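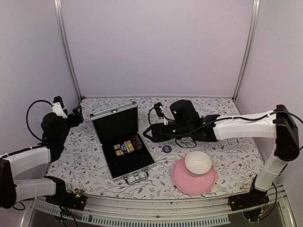

13 October 2019

Back on cell 2 all morning, the one with the lavender walls and the leafy tablecloth. Sisay had left the two arms parked overnight with the gain settings from the March build, so I lost the first hour putting the new ones back in. Note to whoever does the next changeover: the file is called gains_packing and it lives in the shared folder now, NOT on the old laptop.

The job is still Stimberg returns. Cases come back, somebody opens them, sorts what's inside, sets the tableware to one side and logs the lot. Today I stuck with the silver case with the black foam, plus the white bowl on the pink plate and the blue disk. The disk bothers me most. It's so low on the cloth that the right fingers have to come down almost flat, and I don't love how the cable loop hangs under that wrist. Want to reroute it before we go any faster - Gelico sells a clip for it, I think, but a cable tie would do for a week.

Left arm did very little. I keep giving the right one all the work and then complaining that it's slow! Next time: left takes the case, right takes the plate side, and they stay out of each other's way.

Log says 1356 good picks since we started, out of 3705 tries. Sounds awful written down. Most of the misses are from the early weeks though, and the last batch ran at 73 percent, so I'm fairly cheerful about it.

Now the part I really wanted to get down. Had coffee with the returns bench people and asked what's different for them since Jundo went live on cell 1. I expected to hear about speed. What I got was a lot about hands and a lot about talking. Two of them said their wrists feel better by the end of a shift, which is great (I'd like that in the report, please). But the bench used to be four people across from each other, chatting all day, and now it's one person minding a screen and three spread out over inspection. They miss it. One said she goes about 20 minutes at a stretch without a word to anyone and she's not used to that.

Also they've become the ones who fix things. A jam happens, they clear it, they restart it, they write it up, and none of that is in the job description or the pay grade. I said I'd raise it. Writing it here so I can't wriggle out.

To do:
Reroute right wrist cable
Try the split with left arm on the case
Redo the disk approach, shallower angle
Ask if the cell 1 screen can move next to inspection - it's one long cable and a bracket
Pay grade question, take to the Jundo meeting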